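Mustis Play Kitchen Pictures: Read Me First

Hello, and thank you for opening this file before opening the folders. It is written for anyone using the Mustis pictures, whether you are working on kitchen vocabulary, sorting household objects, or just curious how much can be done with one small counter and a saucepan. Please read at least as far as the list of names, because that is where most of the letters we get come from.

Mustis is a collection of 267 pictures of a toy kitchen and the small things that get set out on its counter. The idea came from Gwendolyn Kincaid, who was putting together word lists for young readers and kept running into pictures of kitchens that were far too full. She wanted a pan, a cloth, a spoon and something to cook, with plenty of bare counter in between, and she wanted the same few things to turn up again and again in slightly different light and from slightly different spots. Emmett Oyelaran set out the first layouts one Saturday and has been fussing over them ever since (he would want me to say "refining").

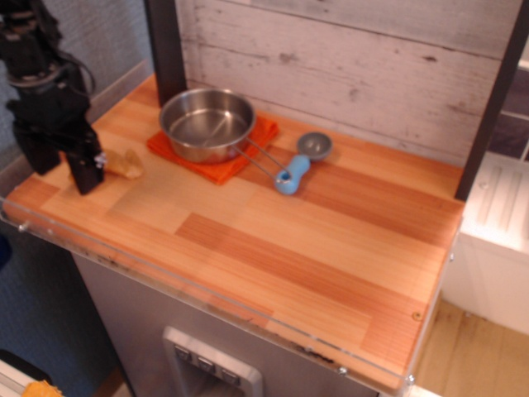
4 min read

What is on the counter

The kitchen is a play kitchen, so everything on it is on the small side, though the pan is a proper little stainless steel saucepan with a shiny inside and a rolled rim. It has a long wire handle. In the layout we call "pan on cloth," the saucepan rests on a folded orange cloth toward the back of the counter, with a measuring spoon off to its right. The spoon has a light blue handle and a round gray bowl, and its handle comes so close to the end of the pan's handle that the two are easy to read as one long piece. They are labeled separately all the way through. If your own labels come out with a blue-handled saucepan, please go back and look again; Vittoria Bassi caught this in her first pass and we have been grateful ever since.

The counter has a wood-grain surface in strips of pale yellow and reddish orange. Along the edge runs a clear acrylic strip held on with small metal screws. Behind the counter is a backsplash of whitewashed planks with gray knots and darker streaks, and a dark post stands at either end of it. We label the backsplash as one thing and leave the knots alone. Wendell Alcantara did once start marking each knot by hand, and he was talked out of it over a long lunch.

A word about the ginger

The food item in this layout is a piece of toy ginger root, knobby and yellowish tan. From some angles it looks a good deal like a torn bit of bread, and early labelers wrote down bread, cookie, potato and (my favorite) "rock?" with the question mark included. We settled on "ginger, toy" for every picture where the branching lobes can be made out, and "food item, tan" wherever a person seeing that one picture alone could not fairly be expected to know. We think that is kinder to the reader, and it keeps the labels tied to what a picture shows. 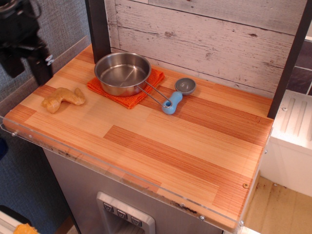 Category: Pots, Pans and Small Utensils

Names we use

saucepan: the steel pan, including its wire handle
cloth: the folded orange one under the pan (please don't write "napkin" or "towel," we went back and forth for most of April and "cloth" won)
measuring spoon: bowl and blue handle together
ginger, toy: see above
counter: the whole wood-grain top, edge strip included
backsplash: the plank panel, posts not included

The posts get their own label, "post," left or right. Dark marks and chipped spots along the front of the wood are labeled "wear." Some users have asked us for a cleaned-up version without them. We would like to keep them, as a kitchen that has been played with ought to look that way, and they are handy for working out which way around you are looking at the counter.

How the labels were checked

Every picture was labeled by 2 people working apart, and Tobias Bellamy read both versions and settled the differences. He left short notes beside the harder ones, and they are good company if you have an afternoon to spare. Of the notes, 9 are about the spoon handle and 10 are about ginger.

What it suits, and what it doesn't

Mustis works well for naming things, for practicing words like on, beside, under and behind, and for talking about how a pan sits on a cloth. It is a poor choice for learning what real kitchens look like, given that there is only the one kitchen and it is a toy. Please don't use it to judge sizes either. People who need a wider range of cookware may be happier with Irkance, our older collection, although its labels are plainer and the cloth there is called a "mat," for which we apologize.

Corrections

Send them to Vittoria with the picture number and a line or two on what you saw. She answers in the evenings, usually after nine, and she does read every one. Corrections to names go into the next release, and changes to the category labels wait until Gwendolyn has had a look.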